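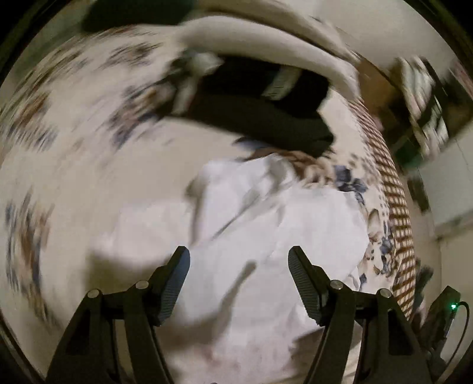

Home Textiles and Household Care
Notes for Session 5: Bedding, from the pile to the shelf
Revised 18/03/2018

Okay, so these are my notes from the bedding session, typed up properly because several of you asked and because my handwriting on the board was a crime. They follow what I said in class more or less in order, with a few things added where I ran out of time. Bring them next time along with a flat sheet from home (any size, any color, please not silk) and one pillowcase.

1. Sorting before anything else

I know you all want to get to the fitted sheet. We'll get to the fitted sheet! But the thing that goes wrong in most homes happens way before the folding, when everything comes off the bed in one armful and stays in one armful. A sheet, a duvet, a couple of tops somebody slept in, a throw with a fringe, all wound around each other. Then it gets shoved in the washer like that, and you end up with one damp cannonball and a duvet with a sock in it.

So spread the pile out first. On the bed is fine, on a clean floor is fine. I make these groups:

Flat white cottons (sheets, plain pillowcases)
Printed bedding (florals, checks, anything with color in it)
Filled things (duvets, quilted covers, pillows)
Clothes that wandered in
Anything with a fringe, cord, tassel or loose trim

Clothes always wander in. Go through them by hand, turn the sleeves the right way out, check the pockets, and put them in the regular laundry with their own colors. A black top in with white sheets is how you get gray sheets. It's slow graying, too, a bit each wash, so you don't notice until you buy a new pillowcase and hold it up against the old ones.

Fringes and cords get their own mesh bag. I lost a very nice throw to this once. The fringe wrapped itself around the agitator and by the time I opened the lid there was more fringe on the machine than on the throw.

2. Is it a duvet or a duvet cover?

This tripped up half the room, so let me go over it again. The duvet is the filled part. The cover is the big bag it goes in. In everyday talk people say "duvet" for the two together, and I do it too, so if I say "wash the duvet" in class just stop me and ask which one I mean.

The cover gets washed as often as your sheets if you don't use a top sheet, and less often if you do. The filled part, once or twice a year is plenty for most people. I do mine in July when I can get it outside on the line for a whole day. Read the care label before you do anything with a filled duvet. If the label has come off or faded to nothing, treat it gently: cool wash, low spin, and a machine big enough that it can move. If you have to lean on it to get the door shut, take it to the laundromat.

Button or zip the cover closed before it goes in. I can't say this enough times. An open duvet cover eats everything else in the load, and what it eats comes out wet in the corners.

3. Reading the fabric

We passed around the swatch cards in class and I promised to write up the notes on them. The ones with the green edge are from the Tiltex box and the ones with the punched hole are from Ojeda. They don't match up number for number, sorry, I inherited them that way.

Percale. Plain weave, crisp, a little bit papery when it's new. Wrinkles like crazy, and the wrinkles are soft ones that mostly go away once the sheet is tucked tight. This is what I have at home.

Sateen. Smoother, heavier in the hand, with a slight shine on one side. Drapes nicely. Snags more easily than percale, so watch your rings and your zippers.

Flannel. Brushed, fuzzy, wonderful, sheds lint for the first few washes. Wash it alone at the start unless you like your dark clothes furry.

Cotton and polyester blend. Wrinkles less, dries faster, pills sooner. Very common in printed covers. A small floral print hides a multitude of sins, by the way, coffee included, so check those in daylight before you decide they're clean.

Seersucker. Puckered on purpose. Do not iron it, you will be there forever and make it worse.

Somebody asked about thread count and I got a bit worked up about it. My short answer: it tells you something, it doesn't tell you enough, and past a certain point I'd much rather feel the cloth than read the package. Swatch 52 in the Tiltex box is one of my favorites in the whole set and it's a very modest plain weave. Go back and feel it next time if you missed it.

4. Borders and trims

A lot of bedding has a contrast band somewhere, a strip of check along the edge of a cover, or a stripe at the open end of a pillowcase. Two things to know here.

First, the band is sometimes a different cloth from the body, and it can shrink at a different rate. If yours has gone wavy or puckered along the seam, that's what happened. You can coax it a bit by pulling it gently flat while it's damp and letting it dry lying down. You won't get it all back.

Second, a band is really useful for folding! It tells you which edge is which in the dark, or when you're half asleep. I fold so the band ends up on the outside at the front of the shelf, and then I can tell my sets apart without pulling the whole stack down on my head.

Dark trims on light cloth should get a color test before the first wash. Wet a corner on the inside, press it with a white rag, look at the rag. If there's color on it, cold water and a load of its own until the rag stays clean.

5. Folding a flat sheet on your own

We did this in pairs in class, which is the nice way. At home you mostly don't have a pair. So, solo:

Lay the sheet across the bed, wrong side up, and smooth it out from the middle with the flats of your hands.
Find two corners on one long side and bring them over to the other long side. Line up the edges, then smooth again.
Fold in half the same direction one more time. You now have a long strip.
Run your forearm down the strip to push the air out.
Bring the short ends together, then fold in half or in thirds, whichever fits your shelf.

Smooth after every fold. If you save it all for the end you're pressing creases into four layers and it shows.

If the sheet is badly bunched up to begin with, please don't try to fold your way out of it. Find one corner. Follow the hem with your fingers until you reach the next corner. Hold those two and give it a good shake away from you, and most of it will fall open. Hunting for corners in the middle of a heap is how people lose their tempers with laundry.

6. The fitted sheet, finally

Put one hand inside each of two neighboring corners, seams facing you. Bring your right hand over to your left and flip the right corner over so it sits on top of the left one, like one hat over another. Go down the edge and find the third corner, tuck that over the first two. Then the fourth. Now you have all the corners nested on one hand and the sheet hanging in something that's nearly a square.

Lay it down, fold the elasticated edges in toward the center so you have straight sides, and carry on in thirds.

It will not look like the store. Mine doesn't either, and I've been doing this for years. It only needs to be flat enough to stack. The first five tries are usually terrible, and then your hands just sort of get it.

7. Getting the cover back on

I showed you the roll method and the corner method. Quick reminder of the corner one, since it needs less bed space: turn the cover inside out, put your arms in, grab the two far corners from the inside, and with those same hands grab two corners of the duvet. Shake the cover down over it. Straighten the bottom corners, close it up. If your cover has ties inside the corners, use them. If it doesn't, sew some on, a few inches of cotton tape is all it takes and we can do it in the mending session.

8. Storage

Keep sets together by putting everything inside one of its own pillowcases. Heavy things low down, sheets at hand height. Make sure it's all bone dry before it's put away, seams especially. Filled duvets want a breathable bag, so save the plastic zip ones for something else. I use a cotton one from Hirau that has held up well, but an old sheet tied in a bundle does the same job and costs you nothing.

Rotate! Clean set goes to the bottom, next set comes off the top. Otherwise you wear out your favorites and the rest just sit there getting fold lines.

Reading and homework

The reading is the chapter on bed linen in the Anditeo household manual, the 1962 printing if you can get it. The shelf copy in our room is the one with the number 669 inked on the spine. Ignore everything it says about bleach. The folding diagrams are lovely though, and the pages on mending a torn hem are still the clearest I've found.

For next time:

Sort one real pile at home using the groups in part 1, and write down what turned up that you didn't expect.
Fold one fitted sheet every day until we meet. The same one is fine.
Find the care label on your own duvet and copy out the symbols. We'll go through them together, and bring the odd ones, I love the odd ones.

If you need to borrow a swatch card, sign the sheet by the door and put it back in the right box. Green edge, Tiltex. Punched hole, Ojeda.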